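A Day at the Gridis Open House: Watching a Company Change How It Works

I got up at 4 in the morning for this one and I would do it again tomorrow. Gridis, the packaging supplier out in Piscombe, opened its doors to outside managers and team leads on Jan 23, 2018, and I came home with a full notebook, sore feet and a head so full of ideas that I missed my exit on the drive back.

Some background for people who haven't followed them. Gridis spent most of last year moving from a setup where every department ran its own schedule to one where a single planning group sets the week for everybody. On paper that sounds like a small thing. In real life it meant that supervisors who had run their own corner for a decade had to hand over the calendar, and plenty of them didn't want to. The open house was built around how that went, including the bad parts, and I loved them for it.

We started in the cafeteria with coffee and very good cinnamon rolls. Jaqueline Contreras, the operations director, gave the welcome and kept it short. She put up one slide with the first announcement they had sent to staff back in May, a full page of dense text, and asked us to read it. Then she asked who could tell her what was going to be different on Monday. Not one hand went up. She laughed and said that was how it had gone over with their own people, too.

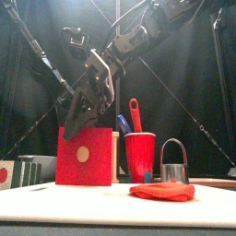 Photo: Bastien Bouvier

The new version of that announcement is four sentences long. It says what is changing, when, who decides, and who to call. I copied it down word for word (with permission!) and have already used the outline for a note to my own team.

After that we split into groups. Mine went to the planning room first, which I had pictured as a wall of screens. It's a plain room with a long table and a whiteboard, and every morning one person from each department comes in and stands there until the day's conflicts are sorted out. We got to sit in on one of these meetings. Shipping wanted a slot that printing already had, and the two leads worked it out in front of us with a bit of grumbling and one real compromise. I've sat through so many meetings where that same argument gets pushed into email and drags on for a week. It took them less time than it takes me to find a parking spot at work.

I asked whether people were on their best behavior with guests in the room. One of the leads told me I should have seen last summer, when two of them weren't speaking.

The second stop was a session on training, run together with Starnivex, the outside firm that helped with the rollout. I'll admit I walked in with my arms crossed, as I have been through a few consultant-led programs that left nothing behind but binders. This was much better than I expected. They had started with a pilot group of 200 employees and let that group rewrite the training before anyone else saw it. By the time it went out to all 1660 people on the payroll, the examples came from their own loading docks and their own phone calls, and the trainers were coworkers. The Starnivex people mostly stood at the back of the room, and they seemed happy there.

They also showed us the question box. Anyone could drop in a question about the new system, signed or not, and every one got a written answer posted by the time clocks. The count stood at 3267 questions when we visited. We were handed a stack of printed ones to flip through, and I could have spent the whole afternoon on those. Some were practical ("Do I still swap shifts with my partner or do I ask planning?"), some were angry, and one just said "Why?" The answer posted under that one ran to two full pages, and it was the best piece of writing I saw all day.

Lunch was sandwiches, with assigned seats so that you couldn't hide with the people you came with. I ended up next to a woman who manages a hospital laundry and a man who runs a school bus depot, and we had the same problem, all three of us: the middle layer. Top management likes the plan, the newer staff will give it a try, and the people in between carry all the worry. We talked right through dessert and traded phone numbers.

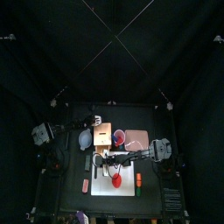
The afternoon talk took up that very subject, so our table was leaning forward from the first minute. Gridis uses something called the Bajpai sheet, a single page each supervisor fills in before a change takes effect. There are two columns. On the left you write what you are losing, and on the right what you will need from your boss to get through the first month. No column for benefits! Jaqueline explained that they had tried one, and people filled it with whatever they thought she wanted to read. Once it was gone, the left column got a lot more truthful.

She read a few lines aloud, with names removed. "I'm losing the part of the job I was good at." The room got very quiet after that. I wrote it at the top of a fresh page and underlined it, and I've been thinking about my own supervisors ever since. Two of them would write the same thing, I'm pretty sure, and I have never asked.

A few complaints, to be fair. The tour groups were too large, and at the back you lost half of what the guide said. I'd also have liked to hear from someone who left during the switch. It came up in the closing questions, and the reply was that they do exit interviews but haven't put the results together yet. I hope they do, and I hope they share them.

Practical notes if you want to go: registration is free, but the spots fill up fast, so get on their mailing list. Wear flat shoes. Parking is across the road from the main entrance and the crossing is icy in January. Bring one real problem from your own workplace, because there is an hour at the end of the day when the leads will sit down with you and talk it through. I brought our holiday scheduling mess and left with three things to try, the first of which goes up on our break room wall this week.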